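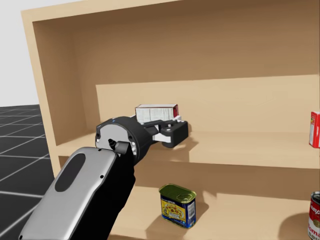

Rautiainen opens second furniture store in Tolley in August

Tolley - The family company Rautiainen will open its second store for home furniture and storage in August. The new store is located in the former Wusow textile mill and has a sales area of 3,498 square meters on one floor. Customers will find there the complete program for living room, kitchen and children's room, as well as a department for spare parts.

"Many of our customers drove a long way to visit us, and they asked for years when we will come to Tolley," says Gonçalo Cordeiro, managing director of Rautiainen. "The mill was standing empty for a long time. We are glad that we could keep the old windows and the brick front."

With the opening the company creates 78 new jobs in sales, assembly and delivery. Applications for the warehouse team are still possible and can be handed in at the main office.

The shelf series Skerkance will be shown in Tolley for the first time. It can be ordered in different widths and heights, and the shelves can be moved later without special tools. Delivery inside the town is free of charge for orders from 500 dollars - for smaller orders the customer can rent a trailer at the store.

On the opening day the doors open at 9 a.m. The first 200 visitors receive a voucher for breakfast in the store cafe. Parking is available in the yard behind the mill, the entrance is from the river side.

Press contact:
Rautiainen, Communications Office, Tolley
Photos of the building and the sales rooms are sent on request.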